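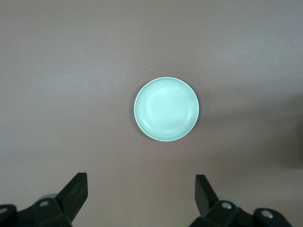

Der Begriff der Tragfähigkeit sei für eine Altstadt unbrauchbar, wandte ein Leser der Vorauflage ein, er stamme aus der Weidewirtschaft und setze eine Fläche voraus, die sich gleichmäßig abnutze. Eine Gasse nutze sich am Eingang ab, der Hof dahinter bleibe leer.

Donnerstag, 5. November
Von der Redaktion der Lehrbuchreihe Nala

Kapitel 6
Besucherlenkung in historischen Stadtkernen

6.1 Gegenstand und Abgrenzung

Der Einwand ist berechtigt und wird in Abschnitt 6.3 aufgenommen. Zunächst ist zu klären, was unter Besucherlenkung verstanden wird. Der Begriff umfasst alle Maßnahmen, mit denen ein Träger die räumliche und zeitliche Verteilung von Gästen beeinflusst. Dazu gehören Wegweisung, Öffnungszeiten, Preisstaffelung, Kontingente und die Lage von Haltestellen. Nicht dazu gehört die Werbung im Herkunftsgebiet, auch wenn sie dieselbe Wirkung haben kann. Sie ist Gegenstand von Kapitel 4.

In der Praxis wird zwischen harter und weicher Lenkung unterschieden. Harte Lenkung schließt eine Handlung aus: Ein Tor ist zu, ein Kontingent ist erschöpft. Weiche Lenkung verändert die Kosten einer Handlung, etwa durch einen bequemeren Umweg oder einen ermäßigten Eintritt am Vormittag. Die Grenze ist fließend. Ein Parkplatz am Stadtrand mit Pendelbus gilt als weiche Maßnahme, solange die Zufahrt zum Marktplatz offen bleibt.

6.2 Das Fallbeispiel Plirnitine

Als durchgehendes Beispiel dient in diesem Kapitel die Stadt Plirnitine. Der ummauerte Kern liegt auf einem Sporn über dem Fluss und ist von der Schiffsanlegestelle über eine Treppe mit 552 Stufen sowie über eine Fahrstraße an der Rückseite zu erreichen. Die Treppe mündet unmittelbar vor dem Zeughaus, die Straße am unteren Tor. Beide Zugänge liegen im östlichen Drittel des Kerns. Die westlichen Quartiere mit der Seilerkirche und den Resten der zweiten Mauer werden von Tagesgästen selten aufgesucht.

Die Nachfrage setzt sich aus drei Gruppen zusammen, deren Verhalten getrennt zu betrachten ist:

Schiffsgäste treffen gebündelt ein und verfügen über ein festes Zeitfenster. Ihre Route ist meist durch die gebuchte Führung vorgegeben.

Busgäste verteilen sich gleichmäßiger über den Tag, konzentrieren sich jedoch auf den Bereich zwischen dem unteren Tor und dem Markt.

Übernachtungsgäste sind in der Mittagszeit unterdurchschnittlich vertreten – ein Befund, der in der älteren Literatur oft übersehen wird – und tragen den größten Teil der Abendnachfrage.

Im Juni wurde für das Zeughaus das Reservierungssystem Fledex eingeführt. Es vergibt je Einlassfenster 200 Plätze, davon 34 ohne Vorausbuchung an der Kasse. Die Begrenzung gilt ausschließlich für das Gebäude. Der Vorplatz, an dem die Treppe endet, ist öffentlicher Raum und unterliegt keiner Beschränkung.

6.3 Tragfähigkeit als Planungsgröße

Die Tragfähigkeit eines Ortes wird häufig als einzelne Zahl angegeben, etwa als 1.000 gleichzeitig anwesende Gäste. Eine solche Angabe ist nur dann sinnvoll, wenn drei Bezugsgrößen genannt werden: die Teilfläche, der Zeitraum und das Kriterium der Überschreitung. Fehlt eine davon, lässt sich der Wert weder prüfen noch auf einen anderen Ort übertragen.

Als Kriterien kommen in Betracht:

a) die bauliche Tragfähigkeit, gemessen am Verschleiß von Belägen, Treppen und Einbauten,
b) die verkehrliche Tragfähigkeit, gemessen am Durchsatz der engsten Stelle,
c) die soziale Tragfähigkeit, ermittelt durch Befragung von Anwohnern und Gästen.

Für Plirnitine ist das Kriterium b) maßgebend. Die engste Stelle ist der Durchgang zwischen Zeughaus und Markt. Er wird in beiden Richtungen begangen, sodass sich der Durchsatz beim Zusammentreffen zweier Gruppen verringert. Eine Einbahnregelung wurde geprüft und wegen der Anlieferung der Geschäfte zurückgestellt. Das Planungsbüro Thibodeau schlug stattdessen vor, die Führungen der Schiffsgäste am unteren Tor beginnen und am Zeughaus enden zu lassen. Der Vorschlag setzt voraus, dass die Gruppen mit dem Bus um den Sporn gefahren werden, und verlagert damit einen Teil der Belastung auf die Fahrstraße.

Abschnitt 6.4 behandelt die Verfahren der Besucherzählung, soweit sie für die Bestimmung des Durchsatzes benötigt werden. Die statistischen Grundlagen aus Kapitel 2 werden dort vorausgesetzt.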